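15th November

I have been sorting the bath things again. The old arrangement was one deep tub per room, which filled up until the small items at the bottom were lost. The rule since October is fewer items per bin, and anything with a cord or a loop goes in last.

Metal bins suit this better than the fabric ones I had from Badier. They hold their shape when half full and wipe down with a damp cloth. The drawback is the finish, which marks quickly. 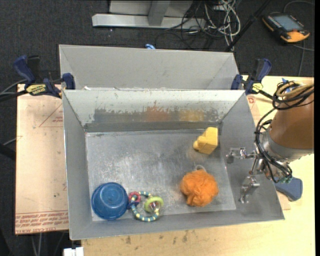
*Bowl, rattle, pouf and the yellow toy. Paint on the back wall well worn.*

Bowls go in upside down – dust stays off the inside. Mesh poufs are the awkward case: they need air, so mine will move to a hook once I find one that holds. Celina Sowa suggested a 34 mm adhesive type, which I have ordered.

The paint can wait. I tried 2000 grit paper on a test patch of another bin and it took the shine off without touching the scratches. Next job is the shelf, 165 cm wide and due a clear-out.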